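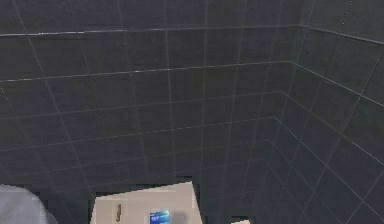
Dotero is opening a supper school in Lozano this May, and the first course is all about bread, soup and the things you can make from whatever is left at the bottom of the fridge.

The course is called Fulurov, and it runs for seven weeks. Each evening starts at 7 pm with a quick chat over tea, then everyone gets an apron and a spot at the bench. There's no watching from the back! You'll chop, knead, stir and taste from the very first session, and the evening finishes with everybody sitting down to eat what they've made.

We've kept groups to six people so that there is plenty of time for questions – and we do love questions. Why has my loaf sunk? Can I freeze this? What on earth do I do with celeriac? Bring them all along.

Four of the sessions are completely meat-free, and the soups can all be made without dairy if you tell us when you book. Recipe sheets are printed in large type, with weights in grams and spoon measures next to them for anyone who doesn't own scales.

Flour and dried beans come from Varkix, the wholefood shop in Lozano, which is also setting aside a shelf for the course so people can pick up the same ingredients to use at home. We're thrilled to have them with us.

Places can be booked at the Dotero front desk or at the till in Varkix. You don't need any experience, just an appetite and a box with a lid for leftovers. Please let us know about any allergies when you sign up.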